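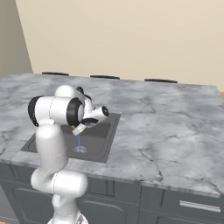 Sotelo Sink Cell: setting up and looking after the simulated kitchen arm

Welcome, and thank you for taking an interest in our little kitchen. Sotelo is the cell we use at Drondville for trying out sink work in simulation: one white jointed arm, one sink let into a marble-patterned counter, and slate-grey cabinets underneath. We have grown rather fond of it, and we hope these notes save you an afternoon or two.

What you get

The release holds 2,445 recorded runs, kept from 3,000 attempts (the rest stopped early when the arm met the counter, mostly before we moved its base). There are 11 kitchen layouts and 4 counter finishes. Everything was made with our own scene builder, Grilance.

Placing the arm

Load the kitchen first and the arm second, please. If you do it the other way round, the base settles before the cabinets exist and you will find it leaning into a door. Set the base in front of the cabinets, fold the elbow up high, and bring the wrist out over the basin. Save that as the home pose — every run starts from it.

Looking after it

Joint zero drifts a little whenever the scene is rebuilt, so run the home check each time and compare the wrist with the saved pose. If the elbow shudders on the way down, lower the joint damping one notch and try again before you touch anything else. Sink rims are the usual trouble spot, and a slightly thicker collision edge cures most of it — the one in the Cloltent layout already has this.

Known faults

Chairs behind the counter have no collision shape yet. Runs made before October use the older wrist limits and are marked "old_wrist" in the index.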